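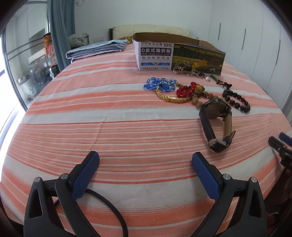 Undholm Community Radio, Record Library Team

Section 9: Adding an LP to the catalog

Use these steps for any vinyl album that is going on the open shelves. Singles and 78s are covered in Section 11.

1. Check the Rizk index for the artist and title. If we already own a copy, compare the matrix numbers in the run-out groove. A different pressing gets its own entry.

2. Take the disc out by the edge and label only. Look at both sides under the desk lamp and grade each one separately.

CAUTION: Do not play a disc graded Poor on the studio turntables. Use the Cudside deck in the back office.

3. Open a new record in Tasix and fill in artist, title, label, catalog number, and year of release. Use the year of this pressing in the main field. The original year goes under Notes.

4. Enter the track list from the disc label. Sleeves are sometimes wrong, especially on reissues with bonus tracks.

NOTE: For a live album, enter the venue only if it is printed on the sleeve or label.

5. Mark any track with language we can't air before 9 p.m. Put a red dot next to the title on the sleeve sticker as well.

6. Print the shelf label and place it on the top left corner of the outer plastic sleeve, never on the cover itself.

7. File by artist last name, or by band name without "The." Compilations start at bay 71.

Double albums count as one entry with 2 discs. Box sets need a separate sheet, which Guoqing Qian keeps.

If Tasix shows error 292, the catalog number is already in use. Leave the record as a draft and send the title to Wissam Salameh.

Last revised 17th February by Jad Sfeir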